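Cultstead Serving and Sorting Tray, Red

Product group: Trays and Carriers
Supplied by: Julero Institutional Supply
Page revised: 2/22/26

The Cultstead tray is a rectangular plastic tray intended for classrooms, waiting areas and family kitchens. It has rounded corners and a raised rim on all sides. The surface carries a fine diamond pattern, which gives light articles a better hold when the tray is carried from one room to another.

Many of our customers purchase the tray for meals and later assign it to toys and activity materials. Both uses are suitable. A tray used for toys should be kept apart from those used for food — a label on the underside is sufficient.

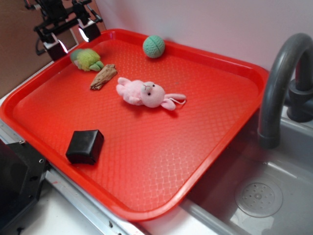

Cultstead tray in red, with soft toys and small play items, on a white countertop.

Care. Wash by hand with mild soap and a soft brush, working along the lines of the pattern. Rinse well and stand on edge to dry. Do not use scouring pads or place the tray on a heated surface.

Ordering. Trays are sold singly or in cartons of 6. Orders of over 40 cartons are shipped from the Fankhauser warehouse and require three additional working days. The toys and other items shown are not included.

Red has been a stock color since December. Customers who hold trays from the earlier Zititz line should note that the two do not stack together.

Questions concerning institutional accounts may be directed to Angelica Lumbao, Customer Accounts.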